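Fistley Storage: Frequently Asked Questions

Last updated Wednesday, April 5, 2023

What sizes do you have?
Small, medium and the big ones at the back. The small holds what most people call "a few boxes." The medium holds what those people really own. The largest is 150 square feet and will take a two-bedroom apartment if you stack it with some nerve.

How much is a small unit?
$57 a month, billed on the day you moved in. Mediums and larges depend on what's open, so call the desk.

Is there a deposit?
Yes, $60. You get it back when the unit is swept and your lock is off. Leaving us a couch is not a tip.

Can I get in at night?
The gate code works from 5 a.m. to 11 p.m. If you're inside at 11:05, the gate will still let you out. It just takes its time.

I forgot my gate code.
Call from the number on your account. We can't give it to your brother-in-law, even if he sounds very sure of himself.

Which lock should I buy?
Any disc lock that fits the hasp. We sell the Fodex at the counter. If you lose both keys we cut it off, and then we sell you another Fodex.

Can I store food, paint or gasoline?
No, no and please don't. Canned food is also a no. We have met the mice.

How high can I stack?
As high as you like, up to 17 inches below the sprinkler heads. Heavy stuff goes on the bottom. You'd think we wouldn't have to write that down.

Do you rent trucks?
We don't. Abbasi Van Hire on Drikness Road does, and they book up fast at the end of the month, especially in July.

What if I pay late?
You get five days. After that there's a fee and your code stops working until we hear from you.
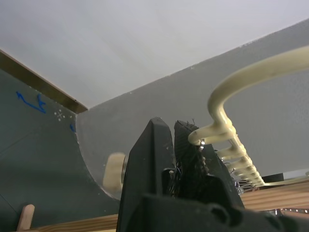
How do I move out?
Give us ten days' notice by email or at the desk. Take everything, sweep, leave the door unlocked and tell us you've gone. People skip that last part and then wonder about the bill.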